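Dénes Oláh has been turning wooden bowls since 1964, when his uncle let him use the lathe after supper. He sells them under the name Darberg from a shop in Kerville, and most people who come in, he says, ask the same thing first.

"They want to know if you can put salad in it. You can. I've had salad in mine for years."

He would sooner talk about the bowls that never see food. A plain round bowl on a table, he says, is the most useful thing in a house with children. Blocks go in it, then keys, then whatever was in somebody's pockets.

"My daughter had a toy box with a lid. Big thing, from Kitholm. Everything went to the bottom and stayed there. I gave her a bowl for the table and the kids used it, right away. You can see what's inside. You can reach it sitting down."

Size was the part he got wrong early on. His first bowls for toys were 20 inches across and took up the whole table, so the family moved them to the floor, where the dog found them. Now he makes most of them 11 inches — wide enough for two hands, small enough that there is still room to play beside it.

He buys his wood from the Gál yard outside town and lets it dry in the shed behind the shop. He has lost a few pieces to cracks this year, more than he would like, and blames the heat in October.

"You rough it out, you leave it alone, you come back. I'm not good at leaving it alone."

The tan insides that customers like come from a light coat of oil and no stain. He tried stain for one season and stopped. 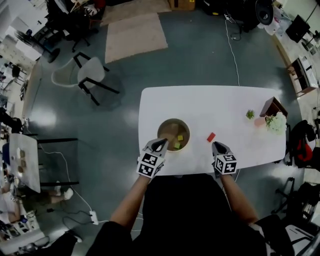
How do you clean a bowl that's used for toys?

"Warm water, a little dish soap, and a towel straight after. Don't let it soak. Once or twice a year, rub some oil in and leave it overnight."

He has 22 orders to finish before spring, and a set of small ones promised to his daughter's neighbor. Those are still in the shed, stacked on newspaper with the dates written on the bottom in pencil.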